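## 3. How the survey was made

The aim of our project was to find out how people in shared student flats use their common room, and why many of these rooms stay quiet in the evening. I worked on this part together with Apolinar Bermúdez, who also translated the questions into Spanish.

We put 500 paper forms into the letter boxes of two housing blocks, Grendell and Valdovinos. After three weeks we had 51 forms back from Grendell and 23 from Valdovinos. This is fewer than we hoped. One reason can be that we delivered on a Saturday, when many students go home to their families.

The form had nine questions. The most important was number four: "When did you last sit in the common room for longer than half an hour?" Many people did not tick a box but wrote a sentence next to it, and these sentences were more useful to us than the boxes. One person wrote that the room feels like a waiting room at the dentist. 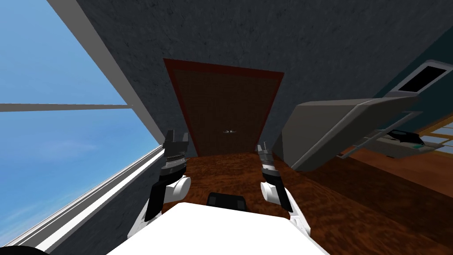

*Figure 2. Rendered room with a wooden floor and a door, tilted view.*

In both blocks the noise from the corridor was the first complaint. In Grendell the second was the light — it is one strong lamp in the ceiling, and it can only be on or off. In Valdovinos people wrote more about the chairs, which are too hard for a long evening. The heating was mentioned in both, but only in the forms which came back in December, so we do not want to say too much about it.

We also asked what people would buy if the room had 50 pounds to spend. Most wanted a lamp or a carpet. Four asked for a kettle, although both blocks have a kitchen on the same floor.

### 3.1 Problems with the method

Question seven was not clear. We wrote "guests" and some people understood flatmates, so we left these answers out. Next time we would test the form first with a few friends.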